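The Matter of the North Gate

Report to the Board of the Flelcombe Game and Waters District
9 October 2025

The District was asked in April to decide whether the north gate at Ullex Marsh should be locked during the hours of darkness. The following is submitted as a record of how the decision was reached, and of what came after it.

Ullex Marsh covers 300 acres and has been in the care of the District for 73 years. The north gate is the older of its two entrances. It opens onto the Cha Road, and from it a path runs along the dike to the sluice house. No hunting has been permitted north of the sluice within the memory of any present employee. The deed does not say why.

The complaint came from the Cikuvex Company, which leases the adjoining hayfield. It stated that a person was entering by the north gate after dark and carrying a lantern along the dike. The company was concerned about fire. It offered to pay the $700 cost of a suitable lock, and the offer was accepted.

The lock was fitted on a clear evening. The field officer tested it twice and went home. In the morning the gate stood open, with the lock hanging closed from its hasp. He reported that the metal was not scratched. A second lock was fitted on the following day, with the same result, and the officer asked that it be noted he had the only key.

It was then decided that an employee of the District should spend a night in the sluice house. As the duty was not set out in any job description, I took it myself.

I arrived before sunset with a chair, a thermos and the marsh file, which runs to 68 pages. I had never read it through. The greater part concerns culverts. Toward the back there is a letter from the family that gave the land, written in pencil and never answered. It asked that the north side be left quiet, and that the gate be left open at night for their father, who had gone out to look at the water level and who liked to come home by the road. There was no mention of when he had gone out.

The light appeared a little after eleven. It came down the dike from the marsh, at the pace of a man who knows the ground. The ducks on the near pool did not rise for it. I have walked that dike on many mornings – quietly, as I thought – and they have risen for me every time.

It stopped at the sluice. I could hear the boards being lifted, one and then another, and the water changing its note as it went through. The boards were put back. The light went on toward the gate, and I followed at what I considered to be a respectful distance.

At the gate it waited. I wish to state plainly that I saw no one. I saw a lantern at the height of a hand, and a locked gate, and I understood that I was expected to do something about it. I had borrowed the officer's key. I opened the gate and held it, as one would for any member of the public, and the light passed through and turned left along the Cha Road toward the place where the family's house used to stand.

I checked the gauge at daybreak. The marsh was at its proper level. Our own records show that it has always been so, in wet years and dry, and that no employee has ever been assigned to set the boards.

The lock has been removed and the Cikuvex Company has been refunded in full. The company has been told that the visitor is known to the District and holds standing permission. A reply to the letter in pencil has been drafted and placed in the file, as there is no longer an address to which it can be sent.

It is recommended that the north gate remain open at night, and that the hinges be oiled each April.

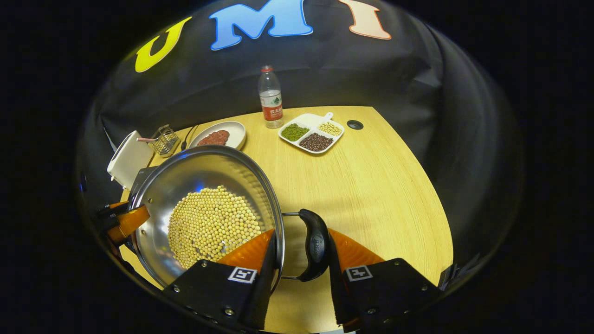
Corinne Haldrup
Contributing Writer, Fiction

Corinne Haldrup writes short stories set in marshes, fish hatcheries and county offices.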